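About Jallow

Jallow makes bar soap and sells the things that go with it: dishes, brushes, refill tins and a few towels. We work from one building on the lower end of Haslam, with the soap room at the back and the shop and packing room at the front. There are six of us. Marjorie Hollis started the business in her own kitchen and still decides what gets made.

The first bars were plain white ones with no scent. Marjorie wanted a soap that her sister could use at work, where she washed her hands all day long. The recipe has changed twice since then, both times because an oil got hard to buy. Our unscented bar is still the one we make most of.

A batch is 300 bars. We mix in the morning, pour before lunch and leave the molds covered overnight. The next day the blocks come out and are cut with a wire cutter that Aled Wogan built and has rebuilt several times. After that the bars go on racks in the curing room for six weeks. We don't sell them early, even in August when the markets are busy and people ask.

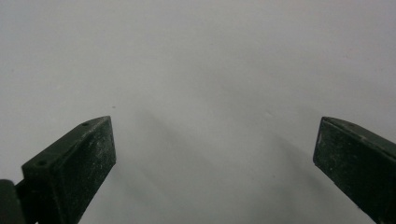

Curing is mostly waiting. The bars lose water and get harder, and a hard bar lasts longer at the sink. Aled turns them once a week and keeps a notebook with the weights in it. If a batch isn't losing weight the way it should, we hold it back and look at it again later. Some batches end up grated for laundry use, and those are sold by the bag in the shop.

We make the soap in four colors. Pink is the newest. It took us most of a winter to get right, because the clay we started with turned brown in the curing room, and the next one faded on the shelf. Carol Nuttall found the one we use now and did the test bars. She also wrote the color chart that hangs by the scales, so that anyone on shift can mix it the same way.

The soap leaves marks and so does the water. Small scratches on a bar come from handling and go away the first time you use it. A white film on the surface is harmless too and rinses off. We put a card in each order that says so, and we get fewer emails now.

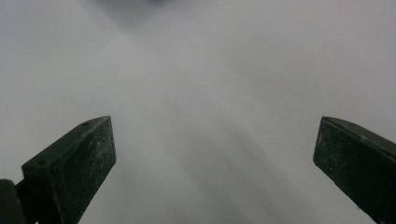 Dishes came later. For years we told customers to keep their soap dry between uses and sold them nothing to do it with. Freya Hebden, who runs the shop, got tired of hearing the same complaint about soft soap and asked if we could stock a dish. We bought in a few kinds and tried them at home and in our own washroom. Most of them held water in the bottom. A dish that holds water is worse than a bare sink edge.

What we look for now is simple. The bar should sit above the water. The tray should be easy to clean with an old toothbrush. The dish should be big enough for a full-size bar and still look all right when the bar is almost gone - a lot of dishes are made for small hotel soaps, and ours don't fit. The larger dish in the shop is called the Clavier, after the row of slots, which Freya thought looked like a keyboard. Last year we sold 1,399 of them, which was more than we had planned for.
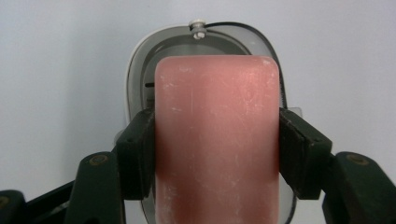
Callum Stockdale wrote to us that he had gone through a bar every two weeks until he stopped leaving it in a puddle, and that the same soap now gets him through a month and a half. He added that he would like a dish deep enough for two bars, one for him and one for the kids. We have had that request from other people as well and are looking at it.

We get a lot of our ideas that way. If you write to us, one of the six of us will read it, and usually the person who does the job you are asking about will be the one to answer. Please tell us if your water is hard or soft, as it makes a difference to nearly everything we might say.

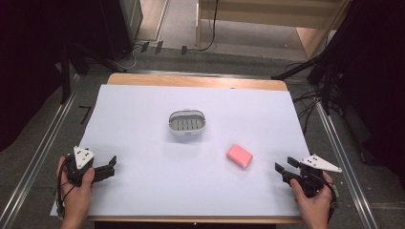

Every new dish is tried with our own soap before it goes on the shop list. We check that the bar fits, leave the two together at a sink for a month and weigh the bar at the end. Carol does the weighing. She likes a light tray for this, such as the gray one inside a white rim, since it shows up bits of pink soap and she can see how well the slots are clearing. A black tray hides some colors and shows others.

We wrap in plain paper and pack in cardboard. Orders go out from the front room every weekday afternoon, and anything placed before noon normally leaves the same day. Larger orders for guest houses and schools go by pallet through Plulberg, who have carried for us since we moved here. The smallest trade order is 300 bars, all one color or mixed.

The shop is open from ten until four. Parking is behind the building, and the side door has no step. Seconds and end pieces are in the crate by the till.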